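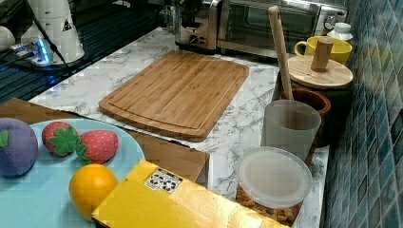

Bamboo board on the marble counter, toy fruit on the blue plate.

Kitchen table tips for march season

We've been going to marches as a family since the Drastura water rallies, and over the years I have picked up a good many little habits for the night before and the evening after. Several of you wrote in after my January post asking for them in one place, so pour yourself something warm and settle in.

Signs. Foam board is lovely until the wind gets hold of it. I've gone back to plain cardboard from appliance boxes, with a coat of leftover white house paint on both sides so it doesn't curl. Let it dry overnight, flat, with a couple of heavy books on the corners. Pencil your letters in first — I once ran out of room and marched all afternoon for "CLEAN WATE" — and then go over them with a one-inch brush. Markers look fine on the table but you can't read them from across a street.

For a cloth banner, an old flat sheet is hard to beat. Hem the top and bottom wide enough to slide a cardboard tube through, and cut a few half-moon flaps so the wind can get out. Ours has been down Appiah Street and back more times than I can remember, and all I've had to redo is one seam.

Food. Make sandwiches that can stand being sat on. Peanut butter, hard cheese, hummus if it's spread thin. Wrap them in a clean dish towel and you'll have something to wipe your hands on too. When our Graltonska neighbors' group put on the big bridge walk, with 2000 people and one hot dog cart, I was very glad of my flattened little sandwiches! Freeze your water bottles half full the night before and top them up in the morning.

The small kit. I keep ours in a zippered pencil case: bandages in a few sizes, blister pads, gauze, tape, a small bottle of saline, any daily medicines, and a card with phone numbers written in pen. Phones die. Go through it every spring and throw out whatever has expired or gone gummy.

Shoes. Wear the old ones. Two pairs of thin socks will save your heels better than one thick pair.

Afterward. Shoes stay on the porch, and jackets get a good shake outdoors before they go in the wash. Paint on sleeves comes out if you catch it early with dish soap and cold water, but once it's been through the dryer you may as well call it a painting shirt. Roll the banner, don't fold it, and store it under a bed.

I'm putting together a pattern for the tube-hem banner for the Drestora chapter, and I'll post the measurements as soon as I've found my good tape measure.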